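Costau forum > Planning and control > Two arms, one door, no agreement

rcarvalho, 2022-02-24
Running Ceron's bimanual planner against the simulated kitchen. The task is to hold the appliance door with the left arm and reach the racks with the right. It plans beautifully, then sulks for 22 seconds before moving.
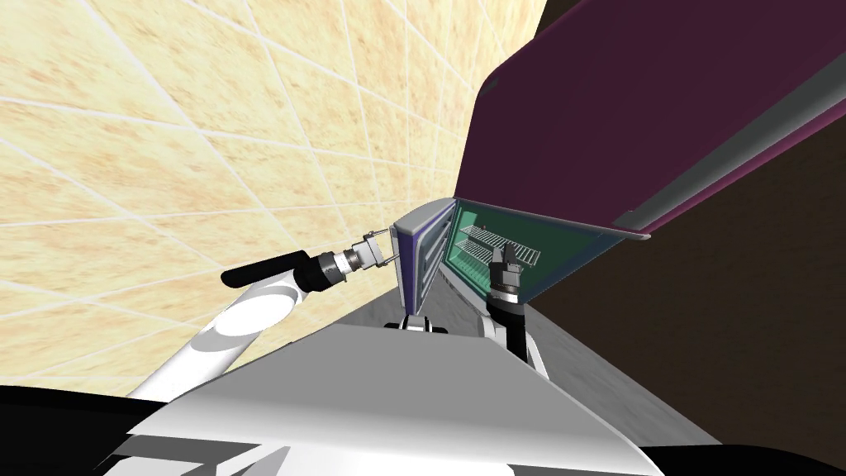 Head view, left gripper on the door edge, right one at the lower rack.

I suspect the closed-chain constraint. With the left hand on the door, the solver treats every twitch of the hinge as a fresh moral question. Dropping the door tolerance to 2 mm made it worse, as you'd expect of anything asked to be more careful.

akocabas
It isn't the constraint. Louro rebuilds its collision meshes whenever a door joint changes. Cache them and stop bullying the solver.

rcarvalho
Cached. Now 7 seconds, so I owe you half an apology. The wrist camera is my other grumble.
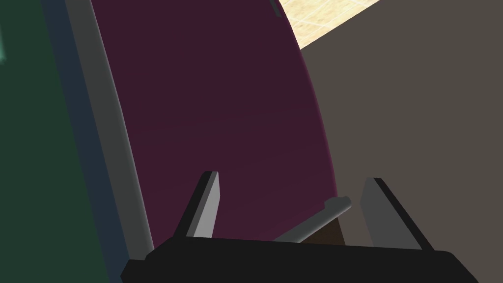 The pose estimator gets one close view per cycle and has to guess the rest from big plain surfaces. It's as confident as a man giving directions in a town he's never visited. I've raised the covariance by a factor of 4 and it still won't admit doubt.

mondwood_fan
Why not use ground truth? It's a simulator. Mondwood hands you the joint angle for free.

rcarvalho
Yes, and I'd like the code to survive meeting a real door. I'm keeping the head view as the fallback for the hinge estimate.

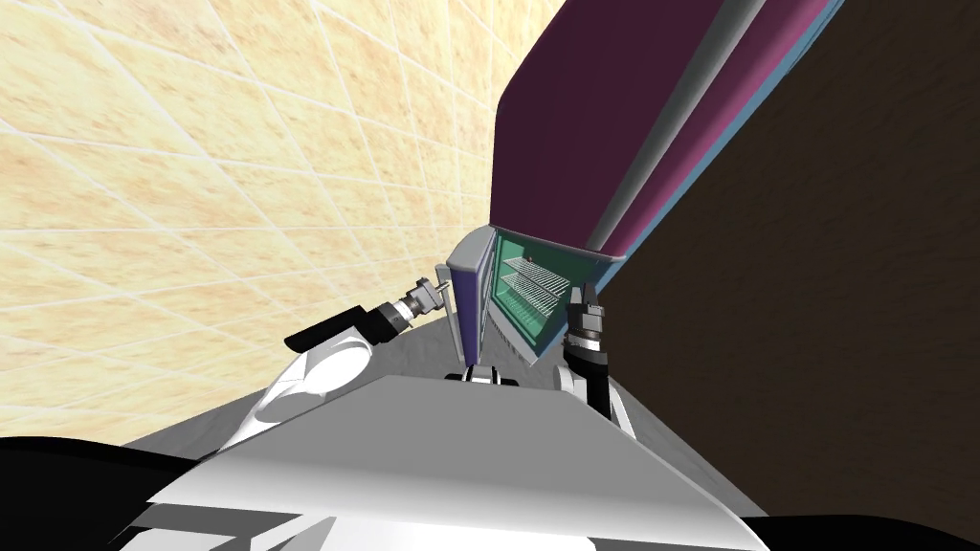 Aslı Kocabaş again: the fallback is fine, but log both estimates before you fuse them, or you'll be back in February next year asking which one lied.

mondwood_fan
Still think ground truth first, estimator second.

rcarvalho
Noted, and ignored until the logs are in.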